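Pipettes, Stands and Bench Space: Frequently Asked Questions
Teaching Labs, Trundcombe Building

These are the questions that arrive at the prep room hatch, usually at five to nine, usually from somebody already wearing one glove. Please read them before knocking. If your question isn't covered, knock anyway, but after the kettle has boiled.

Where do I put a pipette when I've finished with it?

On the stand. Every bench has one: the rack with the blue bar across the top. The pipette hangs from the bar by its hook, upright, pointing at the bench. It doesn't go in your coat pocket, in the drawer with the marker pens, or flat on the bench where the next person will put an elbow on it.

Why can't I lay it down, just for a second?

Liquid runs. If you've drawn a little too fast and some of it has got past the tip into the shaft, holding the thing upright gives it a chance to stay near the bottom. Lay it flat and it can wander up to the piston and seal, where it will sit quietly and corrode them until the accuracy goes. Your second is also, in our experience, a long lunch.

Should I leave the tip on?

No. Eject it into the tip bin, then hang the pipette up bare.

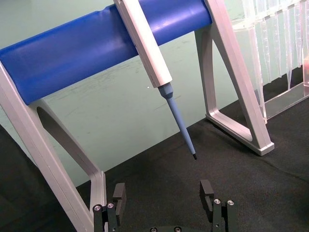

A used tip left on overnight drips on the bench, dries out, or gets picked up next morning by someone who assumes it's clean. We have met all of these people. The tip bin is the tall one with the lid. The short one without a lid is for paper, and we do look.

Which volumes have we got?

Most benches have a 100 microlitre single-channel, with the larger ones kept in the prep room and signed out on the clipboard. Multichannels live in the locked cupboard and come out for plate work only. Wanting to look busy is not plate work.

Can I use the 100 for five microlitres?

You can. You will get a number, and it may even be the right one. Most pipettes of this sort are at their best in the upper part of their range and get vaguer as you go down, so ask for a smaller one. We'd sooner walk to the cupboard than read another report blaming the enzyme.

And can I wind it past the top of the range?

No. That clicking is the sound of a repair form.

What does a repair cost?

It depends on what you did. Last year's bill from Dadberg, who service ours, came to 1,780 pounds, and the great majority of it was for pipettes that had been dropped. Hardly any had simply worn out, which tells you how long they last if they're hung up between goes.

I dropped one. What now?

Tell us. We shan't shout. Put a strip of yellow tape round the body, write the bench number on it and leave it in the tray at the hatch. Please don't hang it back on the stand looking innocent. A pipette can appear perfectly healthy and be delivering nearly anything, and the first anyone hears of it is when a whole class gets the wrong curve.

How often are they checked?

Dadberg come once a year. In between, we do a quick weighing check on Wednesday afternoons: water, balance, ten goes, average. You're welcome to watch. It's as gripping as it sounds.

Why do the test tubes go upside down?

So they drain, and so that nothing falls in. After washing, glass tubes go in the clear racks with the round ends up. When you take one for use, turn it the right way and stand it in front of you, away from the pipette stand, or you'll sweep it off the bench with your sleeve when you reach for the pipette. We lost 80 tubes last academic year. We would like to lose fewer.
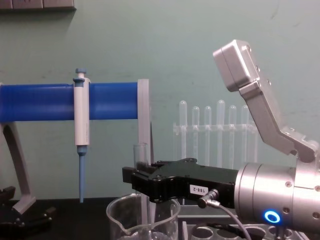 A second-year wrote in the suggestions book that the drained tubes should be kept at the other end of the bench altogether, because everyone reaches across the stand to get at them and it would save half the breakages. Also, could there please be more than one rack at busy times, as there's always a queue for it and the queue stands in front of the sink.

Fair, on both counts. We're trying the far-end arrangement on the window benches this term. More racks are on order from Eyvindsson, whose idea of "shortly" is generous.

Can I move the stand nearer to me?

A little, yes. Take the pipettes off first, lift it by both ends and put it down with its feet flat on the bench. Don't drag it along by the bar. And put it back afterwards, a courtesy that has been observed twice.

How do I clean the handle?

A cloth with a bit of 70 per cent ethanol, wrung out. Wipe the body, the button and the shaft, then let it dry on the stand for 15 minutes before the next job. Don't dunk it, and don't spray it directly. The Vonura wipes by the door are for benches and leave a film on everything else.

May I write my name on one?

No. They belong to the bench. Initials in permanent marker come off with ethanol and ten minutes of your own time, and we'll supply the ethanol.

What should the bench look like when I leave?

Pipettes hanging, tips ejected, tubes draining, stool under. Bags and coats were never supposed to be in here, so they can't be left behind.

Someone has left a pipette lying on my bench. Do I have to deal with it?

Yes. Take the tip off, wipe it down, hang it up.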